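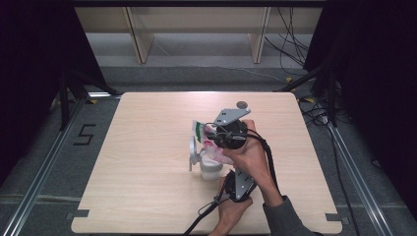
Vol. 4, No. 45

Hand-held grippers take shape at Skirarik workshop

2022-02-16

Abílio Neves has a pair of grippers going at the Skirarik shared workshop, and they are a joy to watch! Each one is held and worked by hand, with a black and gray body, and together they can get hold of things as awkward as a crumpled plastic bag over a small white cup. Neves has put 50 evenings and $400 into the build so far, most of it on motors and cable. The brackets went through five versions before he was happy with them. He wants both grippers logging their movements by April, so an arm he is planning, named Cleveo, can learn from them. Members who want to try a pair can sign up at the front desk. Bring your own bag.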